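Wurndale Household Word List – README

Welcome, and thank you for opening this file before the big one. The Wurndale list is a collection of the everyday words people in the valley use for things in the kitchen, the bathroom and the shed, along with the stories that came with them. It started as a notebook Remo Sanna kept by the phone, and it has grown a good deal since then.

Version 2 was finished on June 12, 2026. It holds 1720 entries gathered from 85 speakers in 11 villages. The first version only covered the upper valley, so if you have an old copy, please set it aside and use this one. 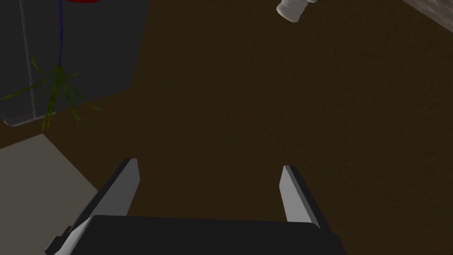

What is in the folder

words.csv has one entry per row: the word as it was said, the standard word, the village, the speaker's decade of birth, and a notes column that runs very long in places (Siham Hakim did most of the interviews in Nakow, and she could never bring herself to trim a good story).

villages.csv gives the spelling we settled on for each place name, with the older spellings next to it. Ravano has the most of these – people there feel strongly about the double n, and we kept both.

sources.txt lists the letters and recipe cards we drew on when there was no living speaker to ask.

Everything is saved as UTF-8. If the accents look strange in your spreadsheet program, try importing the file instead of double-clicking it. Béla Bognár lost most of a December afternoon to that one.

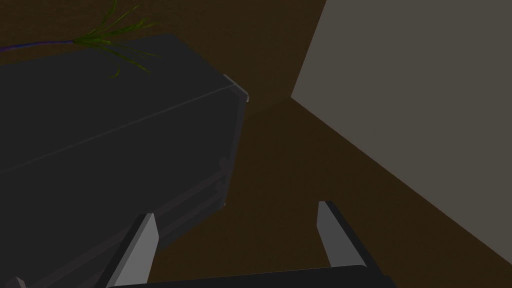

KNOWN GAPS

Words for furniture and storage are thin. We have plenty for bread, weather and relatives, and very few for drawers, chests or the space under the stairs. Younger speakers are thin too, mostly on account of the hours we kept.

Spelling is by ear. Bilal Salameh went back over the vowels in the lower villages and marked the ones he wasn't sure of with a question mark in the notes. Please leave those marks in if you reuse the file, even though they look untidy.

Some words for tubes, jars and lids change meaning from one side of the river to the other, and a few speakers used the same word for the cap and for the thing it closes. We entered those twice.

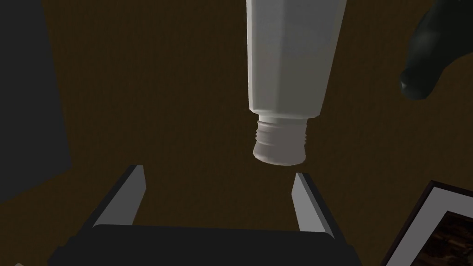
Can I add words from my own family?

Please do, we would love to have them. Send the word, what it means, the village and a rough decade to Arnout Leemans at the Sleiman reading room, and he will put them in the queue for the next version. A sentence showing how your grandmother used it is worth more to us than a definition.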